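双臂开铁盒，折腾到现在，值不值？
版块：自制与改装 › 机械臂
2025年7月

铝屑满地 楼主
Drovbridge共享工坊那边的台子搭得差不多了，两条臂对装在铝型材上，三面围板贴了墙纸。任务是一只手扶住铁盒，另一只手去弄前面的小锁扣。遥操作录了224条，训练完跑起来时灵时不灵，想听听大家意见。

半截螺丝
先泼冷水。224条里盒子的摆放角度变过几次？要是每次都差不多，那学到的就是背轨迹，换个角度立刻露馅。

铝屑满地 楼主
角度有变，幅度不大。连测10次，成了2次。

慢半拍
10次成2次也叫时灵时不灵？我管这叫不灵。

Lokholm老用户
别急着怪数据。线走在外面，绕过肘部那一圈，臂一伸就拽，腕部回差你量过没有？我那套用Nokport的线夹重新固定，抖动小了不少。

半截螺丝
不同意。拽线的影响是有，但成功率差成这样，换线夹救不回来。Nokport那夹子我也买过，贵，和扎带没区别。

Lokholm老用户
你那是没装对位置。

铝屑满地 楼主
线目前就是扎带绑在前臂上，紫色那两根，腕部上面留了一段余量。余量短了转腕会绷，长了又怕扫到盒子。

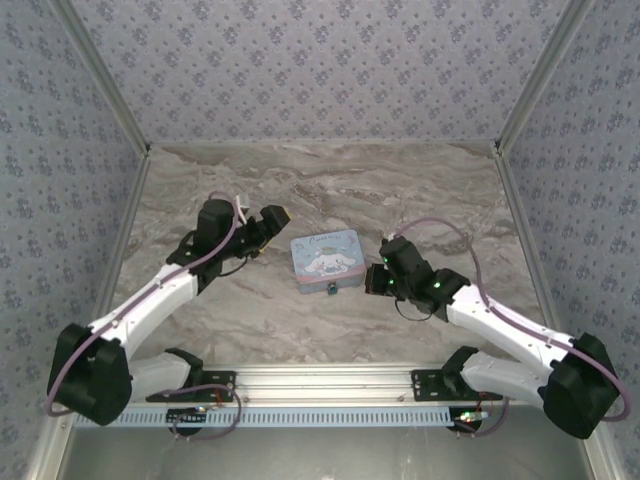 右爪我习惯先停在盒子右下侧边上再往里靠，左爪悬在左上方等着。问题多半出在靠上去那一下，盒子会转，锁扣跟着偏，左爪就扑空。

慢半拍
桌面花纹那么乱，墙纸还是碎花的，视觉那边你不担心？换块纯色板跑一轮对比，花不了多少钱。

铝屑满地 楼主
花纹是故意的，纯色板上练出来的东西搬到家里厨房就废。

半截螺丝
这话我听过好多遍，没见谁拿出过对比数据。先在纯色上做到八成，再谈换背景。

Cocco罐头
路过说一句，盒底垫片硅胶防滑垫试试。另外别再加数据了，有人加到四位数还是那样。

铝屑满地 楼主
防滑垫可以试。纯色板我保留意见，不过会跑一轮，各测100次，10月前贴结果。

慢半拍
失败的也贴，别光剪成功的。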